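Vidum > Facilities > Meeting Rooms > Minutes
Agenda | Minutes | Archive | Contact
11/09/2020 - Office of the Secretary, Vidum

Item 3. Seating, Kurari Room

The group reviewed the condition of the chairs at the long table. It was noted that the seat fabric on one black armchair is worn near both front corners. The quote from Ljungberg covers 12 replacement chairs at a total of 442 per chair - delivery included. 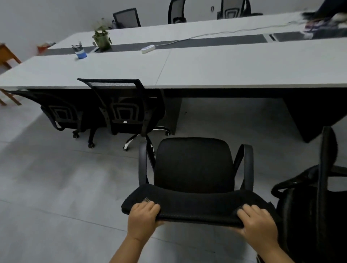
A member replied that reupholstering had been considered in April and would cost far less, and asked that it be priced again before any order is placed. The group agreed.

Item 4. Room Layout

Chairs are to be pushed in under the table after each booking. Bags should not be left on them overnight.

Action: Secretary to request a fabric quote from Eteo within 30 days. The Ljungberg quote is held until then.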